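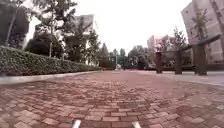

Star party setup checklist, with my comments

Jincombe Astronomy Club, public viewing night
Site: the lower field at Nusa
Checked by: me, with Davoud Safavi on the power and Loredana Villa on everything that has glass in it

I do this walk-through before every public night, and people keep asking me for my copy, so I finally typed it up with the notes I usually just scribble in the margins. The comments are from our November session. Steal whatever you like!

1. THE GROUND

Walked the whole field in daylight: OK
Went at 4 p.m. so I still had sun. Found a rabbit hole right where the big Dobsonian usually goes, so I flagged it and we slid that scope toward the fence.

Tripod spots level and firm: OK, one fix
The east corner is still soft. We put squares of scrap plywood under the feet of the two refractors there. They wobbled a bit less than last time, but I still wouldn't try high power on that side.

Walking route from parking to the scopes: OK
Red rope light on the left side only. We tried both sides in the summer and it felt like landing a plane. One side is plenty once your eyes settle.

Guy lines and stakes marked: NOT OK, fixed on the spot
The check-in canopy had bare lines again. I tied reflective tape on them, then remembered that reflective tape does nothing under a dim red light, so I added glow sticks (the red ones, please, the green ones are way too bright).

2. POWER

Batteries charged and strapped down: OK
Davoud had every battery in a closed box with the lid latched. Love it.

Extension cord: OK with a comment
We run a single 100-foot outdoor cord to the check-in table and that's all it feeds. The connection was sitting in the grass when I got there. It's now up on a brick with a cover over it. Dew gets into everything out there by nine o'clock.

Dew heater cables: OK
Tucked along the tripod legs and held with hook-and-loop straps. Somebody (me) tripped on one in September and took a finder scope off its bracket, so I check these twice.

Fuses: OK
Spares are in the blue tin. The Santoro mount takes a different size from everything else, and I wrote it on the lid.

3. LIGHTS

Red flashlights only past the rope: OK
We had loaners at check-in. Please test them before you hand them out, a few of ours look red and turn out to be a sort of cheerful pink.

Car headlights: NEEDS WORK
Same problem as always. Someone leaves early, the car unlocks, and the whole field lights up like a ball game. I want early leavers parked nose-out by the gate. I've put it on the sign for next time.

Green laser pointers: OK, and I'm strict here
One pointer, one adult holding it, and it stays in the case until the sky tour starts. Never near an aircraft, never anywhere near head height, and put it away if a plane shows up even low in the west. Kids will ask to hold it. The answer is no, and I feel mean every single time. 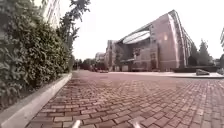
Can visitors bring their own telescopes to a public night?

Sure they can, as long as they're set up before sunset and inside the roped area. Come find me or Loredana when you arrive and we'll point you to a level spot.

4. THE TELESCOPES

Solar filters off and boxed: OK
We'd been looking at sunspots in the afternoon. Loredana collects the filters herself at sundown and keeps them in her car so they don't get stepped on.

If you do any daytime viewing, this is the line on the list that matters most. Filter on the FRONT of the scope, checked for pinholes, taped on so the wind can't get it, and caps on the finder. A scope pointed anywhere near the sun needs a grown-up standing next to it the whole time.

Counterweights and safety screws: one miss
The toe saver screw was missing on the Tustent mount. It was in the bottom of the case, under the foam. Back on now.

Step stool: OK
Rubber feet are good, top step has fresh grip tape. Someone holds the handrail side for little kids and for anyone who asks. At 200 power the view drifts fast, so folks tend to lean and grab the eyepiece. Get them steady first, then let them look.

Eyepiece wipes: OK
Lens-safe ones only. I found a pack of kitchen wipes in the box and, no, just no.

5. PEOPLE

First aid kit: OK, restocked
Added hand warmers and more bandages. The tweezers have wandered off again.

Phone signal: OK at the gate, bad by the tree line
If you need to call for help, walk to the gate. The site address is taped inside the kit lid so you can read it out.

Warm corner: OK
Cocoa urn on the low table, away from the rope. Lid locked.

Still open after this check:
Nose-out parking sign (me)
More plywood squares for the east corner (Davoud, by Thursday if he can get to the lumber pile)
New tweezers
Real red bulbs for the pink flashlights

If you spot something I missed, grab me at check-in. I'm the one in the enormous orange hat.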